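Revised 12/01/2021

# Checking and adjusting roller pressure on a bench laminator

These notes cover the two-roller bench laminators sold under the Farnent name, and apply with small changes to the older Cellach machines, which have the pressure screws on top instead of at the side. They assume cold mounting with a pressure-sensitive film. Heated rollers need a separate procedure.

Uneven pressure shows up as silvering along one edge of the print, or as a sheet that drifts to one side as it feeds. Drift is the more reliable sign. Silvering can also come from old film or a dusty board.

## Before starting

- Disconnect the power and lock the foot switch.
- Raise the top roller fully and wipe both rollers with a lint-free cloth. Do not use solvent on silicone.
- Cut 2 strips of plain copy paper, each 25 mm wide and long enough to hold comfortably.
- Have a piece of scrap board ready, at least 1,000 mm wide, of the thickness you mount most often.

## Strip test

1. Place one strip at each end of the rollers, the same distance in from the side plates.
2. Lower the top roller until it just touches.
3. Pull each strip slowly towards you. Both should drag by the same amount.
4. If one slides out freely, turn the pressure screw on that side clockwise by an eighth of a turn. Raise the roller, lower it again and repeat the test.
5. When the ends match, move one strip to the middle. A slightly lighter drag there is normal on wide machines. A strip that falls out means the roller is bowed or worn, and no amount of adjustment at the ends will correct it.

Always raise the roller before turning a screw. The thread is fine and the nut is brass – it strips easily under load.

## Feed test

Reconnect the power, set the lowest speed and feed the scrap board through without film. Mark the position of its left edge against the infeed table as it enters, then again as the tail passes. Any difference is drift. On a 1,114 mm machine, we accept 2 mm over the length of the board.

The board moves towards the side with less grip, so tighten that side by a sixteenth of a turn and run it again.

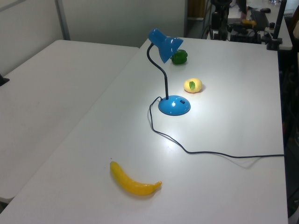

Once the board runs straight, lock both screws and write the dial reading on a label inside the side cover. Ours reads 396 for 5 mm foam board. The figure means nothing on another machine, but it gives you a place to return to after someone has changed the gap.

Repeat the feed test with film loaded. If the drift comes back, the fault is in the unwind brake and the rollers should be left alone. Briduleck film is wound on a slightly narrower core than Jia, and the collars need to be moved in to suit. Check that the core does not slip by hand before setting the brake.

Leave the rollers apart when the machine is not in use. Silicone left under pressure takes a flat, and it will print a faint line across every job at the same interval.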